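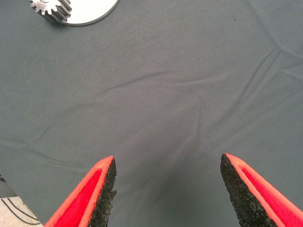
Vista da câmera de punho do Plernari, com a garra aberta. Peça de treino: engrenagem metálica sobre disco branco.

Plernari – conjunto de demonstração e teleoperação para braços de bancada

Fabricante: Harkico
Categoria: Ensino por demonstração
Disponibilidade: sob encomenda, a partir de setembro

Descrição

O Plernari permite ensinar uma tarefa de manipulação a um braço robótico de duas maneiras: conduzindo o braço com a mão ou comandando-o à distância com o manípulo Cenden. Nos dois modos, o sistema grava as posições das juntas, a abertura da garra e o vídeo da câmera de punho, todos com a mesma base de tempo.

O conjunto destina-se a laboratórios, escolas técnicas e células de montagem com peças pequenas. A tarefa de entrada sugerida no manual é pegar uma engrenagem e colocá-la em outro ponto da bancada.

Garra

Garra paralela de dois dedos, vermelhos, com pontas afiladas. As faces internas levam almofadas pretas de superfície áspera. As almofadas são itens de desgaste e podem ser compradas em separado. Troque sempre o par completo e refaça a calibração da abertura.

Modo manual

Segure o braço pelo punho, mantenha o botão de liberação pressionado e execute o movimento. Solte o botão para encerrar a gravação. As mãos do operador podem aparecer no vídeo. Se isso prejudicar o treino, use o modo remoto.

Modo remoto

O manípulo Cenden é ligado à base por cabo de 2 metros. O gatilho controla a abertura da garra. O operador pode trabalhar olhando para a bancada ou apenas para a imagem do punho. Para quem está começando, recomendamos a primeira opção.

Preparação da bancada

Use um pano liso e fosco, de cor escura, sob as peças claras ou metálicas. Pequenas dobras no tecido são aceitáveis, desde que a peça fique apoiada. Mude a posição inicial da peça entre uma demonstração e outra, inclusive para perto dos limites do campo da câmera.

Dados técnicos

Carga máxima na garra: 600 g
Duração máxima de cada gravação: 15 minutos
Perfis de operador: 7
Conexão com o computador: USB

Conteúdo da embalagem

Garra com câmera de punho
Manípulo Cenden com cabo
Par de almofadas de reposição
Flange de adaptação
Manual em português

A engrenagem, o disco e o pano não acompanham o produto.

Perguntas técnicas

Posso apagar uma demonstração ruim sem perder a sessão?
Sim. Cada gravação fica em uma pasta própria.

Funciona com o braço Đào?
Sim, com o flange fornecido. Informe a versão do braço no pedido.

Atendimento

Integração e adaptadores: Đức Vương
Treinamento de operadores: Rūta Vasiliauskas
Pedidos de orçamento pelo formulário desta página.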